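Workshop > Notebook > Bench and Room > Entry 71

2024-11-18

Continued from the entry on the stand. I wrote there that I would return to the question of the light and the cables, so this is mostly about that, and a little about the wood.

The bench top was oiled again last week with the Usar oil. I put on two thin coats, with one night between them, and I wiped off the rest with a cotton cloth. The tin says one coat is enough for indoor furniture, but our top gets more rubbing than a dining table. In August I tried only one coat and it became grey near the front edge after a short time. The colour now is a good warm brown. If you put something heavy on it, please lift it and do not push it. The scratches from the old vice at the left end are still there and I have decided to leave them.

The stand. It is the black metal one with the thin legs, which came from the Pratodura store together with the shelves. It stands well when the load is in the centre. When the load is to one side it leans a little, and I was not content with this. I have now put felt under the feet, the self-adhesive kind, 2 mm. The first felt I used was too soft and the stand moved when I touched it, so I took it off again and cleaned the glue with white spirit (this must be done before oiling, not after, I learned this the slow way). With the thinner felt it is quiet and does not mark the wood.

Height of the stand: I lowered it by one hole. Before, I had to raise my shoulders to work at it, and after an hour my neck was tired. Taller colleagues may prefer the old hole. The pin is on a string now so it cannot be lost.

Cables. Until last week we had the habit of leaving them stretched along the back of the bench, and they fell behind it. I have begun to coil them and lay them on the top near the foot of the stand. I use the over-under way of coiling, where each second loop is turned the other direction, and then the cable opens without knots. It needs some practice. I do not like tight coils on the black ones, the outer skin keeps the bend and later it breaks at the plug. A coil as wide as an open hand is good.

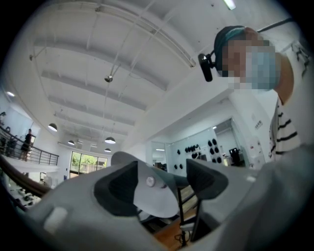
Does it matter which side of the bench one works from?

For fine work it matters a good deal. The side where the lamp is in front of you is better, as your own shadow then falls behind you and not on the piece.

I came to this after two afternoons of trying. The ceiling in this room is high and white, with the white beams across it, and I thought for a long time that such a ceiling would give an even light everywhere. It gives a pleasant light for walking about and for reading labels. For small screws it is not enough, and the long fluorescent tube makes one strong direction. When I leaned over the work with my head between the tube and the bench, the place I wanted to see was the darkest place.

I tried these things, in this order:

First, turning the whole bench. It was a lot of trouble and the socket was then on the wrong side. Turned back.

Second, the clamp lamp from Hayes, with a bulb of 3000 K. The light is yellow and comfortable, but on the oiled wood it makes a shiny spot exactly where one looks. With the lamp lower and more to the side the spot goes away. I marked the position with a pencil line on the wall.

Third, a sheet of white card standing behind the stand. Cheap and good. It throws light back into the parts which look away from the tube. I would do this first another time.

About the cap. I know it seems a small matter, but hair in the fresh oil is a nuisance, and I found two in the last coat. Caps are in the drawer under the window, masks are in the box beside them. When the sanding is going on at the other end of the room, please wear both, also if you are only passing.

Still to do:

– new felt for the fourth foot, the piece I cut is too short
– ask Etemham if they have the same pin in a longer size
– wipe the top of the tube, the dust there takes away more light than one believes. The ladder is needed and somebody to hold it
– buy card, the present sheet has a coffee ring
– oil again in about 12 weeks, earlier if the front edge goes grey

The drill chuck key is missing again. If it is in your pocket, the hook is waiting for it.

3 comments

benchside_two
I moved the pencil line a bit to the left as the lamp arm was hitting the shelf. Hope it is all right, the old line is still visible.

oak_and_ash
Which cloth do you use for wiping the oil? Mine leaves fluff everywhere. And please hang the used ones flat to dry outside, they can heat up by themselves if they lie in a heap.

reader_k
Chuck key found in the apron with the torn pocket. It is on the hook.

Shared 2 times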